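Oats Out of the Bag: Small Habits for a Tidier Pantry Shelf

I love a paper bag of rolled oats. It's cheap, it stands up by itself when it's full, and it holds breakfast for weeks.

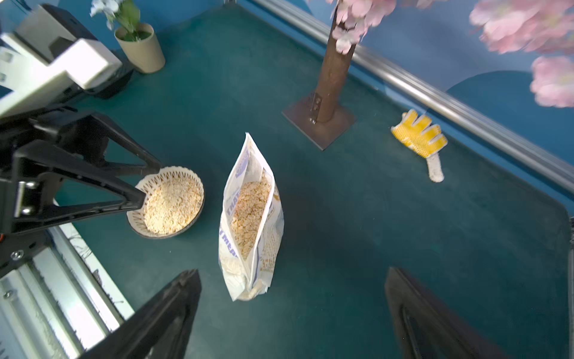
The trouble starts about halfway down, when the bag gets floppy and every scoop leaves a trail of flakes across the counter. So for the past year I've been pouring oats into a bowl first and measuring from there, and I'm never going back!

Pick a wide bowl. Wide matters more than deep, because you want room to drag a measuring cup through without hitting the sides. A woven bowl looks lovely with oats heaped in it, but if the weave is open, put a cotton napkin inside or you'll be finding oat dust on the table until May.

Pouring without the avalanche
Open the whole top of the bag, not one corner. A corner spout sounds clever, but oats clump behind it and then all come at once (ask my floor). Fold the top edge outward once to make a little collar, hold the bag low over the bowl, and tip slowly. Stop a finger's width below the rim. I always want to go right to the top and I always regret it when I carry it anywhere.

Closing the bag again
Press the air out from the bottom up, fold the top over three times, and clip it. I bought a bag of 25 wooden clothespins and they do the job beautifully. The wide Fomico clips are good too, a bit stiff when new. Rubber bands slide off paper, so I skip them.

Where it lives
Cool, dry, dark. Mine used to be on the shelf over the stove, terrible spot! Now the bag goes into a lidded Stinum tin, bag and all, so I still have the cooking directions and the date. If you'd like to empty the bag completely, cut out the directions and tape them inside the lid.

My Sunday batch
While the bowl is out I make up dry packets for the week: half a cup of oats, a pinch of salt, a spoonful of raisins, whatever nuts are around. Small jars work, and so do folded sandwich bags. It takes me 18 minutes including wiping up, and the mornings are so much nicer for it.

Cleaning up
Sweep up spilled flakes before you go anywhere near them with a damp cloth. Wet oats turn to paste, and dried paste needs scraping. A soft pastry brush gets them out of grooves and along edges, and it's great on woven bowls: turn the bowl over, tap the bottom, then brush from the center out. Don't soak it. If it does get damp, leave it upside down on a rack overnight.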